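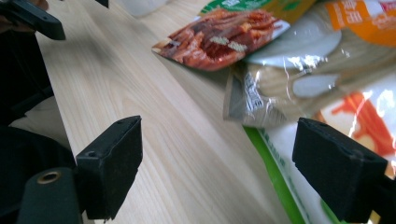 Horse owners at the Nestevcombe livery yard have been asked to bring their animals in between late morning and early evening while the hot weather lasts. The yard, on the lane to Prevetby, has 74 horses and ponies, and its shaded field by the brook has been closed to let the grass recover. Riders can book a stable for the day at the yard office. Packaged snack bags, the sort that can be spread over a wooden tabletop at break time, must be kept in the tack room and away from the stables, after one pony ate part of a wrapper in May. The animal came to no harm.

Extra water troughs have been put in the top paddock and are being filled twice a day. Each holds up to 300 litres. Fly rugs may stay on, but the yard wants them checked morning and night for rubbing at the shoulder. Foals and their mares will be turned out overnight in the Quaye field, where the gate is now padlocked.

The evening showing class planned for Tistau has been put back until the ground softens. Entries already paid for will be carried over, and anyone who would like their money back should ask at the office within 2 weeks. Hacking out is still allowed before breakfast.

Jul 27, 2018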